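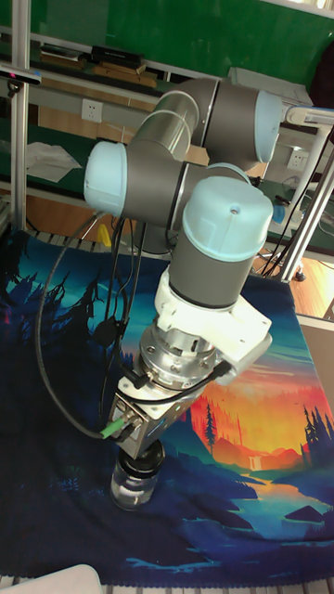
Pinza con el frasco sujeto, a poca altura sobre el mantel.

Revisión de la pinza y del cableado en la celda Druser

Este procedimiento se hace cada 2000 ciclos y también después de cualquier cambio de dedos. Lo redactó Ximena Aravena para el taller de Gallardo.

Paso 1. Baje la velocidad del brazo al 10 % y llévelo a la posición de revisión, plegado sobre la mesa. Cargue el programa de prueba con un frasco de tapa negra.

Paso 2. Compruebe el conector verde del lateral de la pinza. Tiene que entrar recto y quedar roscado hasta el tope. Si gira en falso, pare la celda, corte la alimentación y cambie el cable completo — no sirve apretarlo con alicates.

Paso 3. Mire el indicador del frente de la pinza. En verde se puede seguir. Con cualquier otro color, anote el código que da la consola y consulte la tabla de Kodley.
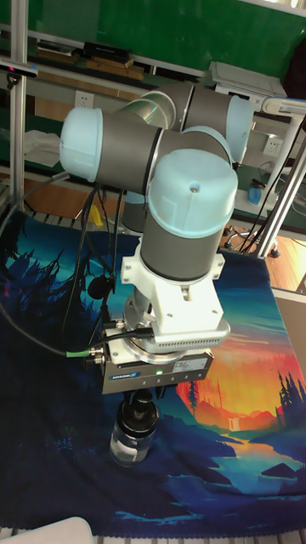
Paso 4. Repase los tornillos del soporte blanco con la celda parada. Es la pieza que más se afloja. Si aparece una grieta junto a un tornillo, se sustituye.

Paso 5. Siga los cables negros desde la pinza hacia arriba. Deben colgar con holgura suficiente para que la muñeca gire sin tirar de ellos.
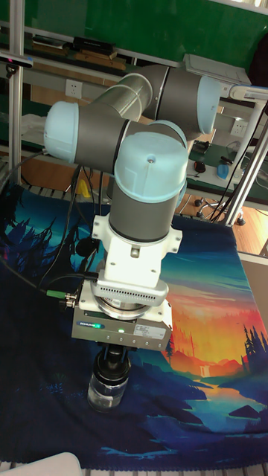 Si al girar la muñeca un cable se tensa, suelte la brida más cercana, deje 8 cm más de lazo y vuelva a cerrarla. Repita el giro en los dos sentidos antes de subir la velocidad. A los 3000 ciclos se cambian además las bridas, aunque parezcan sanas.

Las dudas sobre repuestos, a Octavio Villalba.

Última revisión: 2021-01-08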